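Sitting down less, week three

16th March

So I'm still doing the walking thing! When I started back in February I gave it five days, tops, before my back and I went crawling back to the couch. But the Ocampo loop has kind of won me over. It starts behind the Clirden bakery, goes up past the water tower, and drops you out by the old Zadton lot, where they keep saying they'll put in apartments and never do.

My best time so far is 87 minutes. Yesterday was 88, and I'm blaming the dog with the tennis ball (we had a whole relationship going by the second bench). I don't want to turn into somebody who talks about times, but there I was in the shower doing math about one minute, so maybe it's too late for me.

Shoes! A few of you asked. I'm wearing the Nukine ones I got on sale, the gray pair, half a size up. They rubbed my left heel like crazy for the first week and then quit. I did try thicker socks and hated it, my feet felt like baked potatoes. If you've got narrow feet I'd try them on in the store first, the toe box is pretty roomy.

The hill is still the hill. I used to stop twice on it and now I stop once, next to the mailbox with the painted ducks, and pretend I'm looking at my phone. There's a woman who passes me there pushing a double stroller, not even breathing hard, and she always says good morning, and I always manage something like "hngh."

What I didn't expect is how much better I'm sleeping. I used to wake up at three and lie there going over work emails. Last week I only did that once, and it was the night I had coffee after dinner, so that's on me.

Work is the harder part, all those hours in a chair. I've been getting up whenever I refill my water, and taking calls standing by the window.

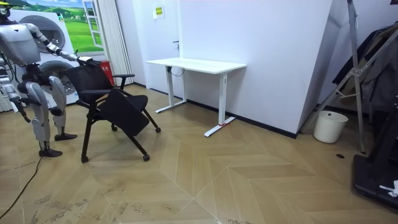 I also moved my lunch to the kitchen counter, so there goes another half hour I'd have spent at my desk. Next week I want to try the longer way around, the one with the 17 steps down to the creek, if the mud ever dries out. I'll let you know how the shoes hold up.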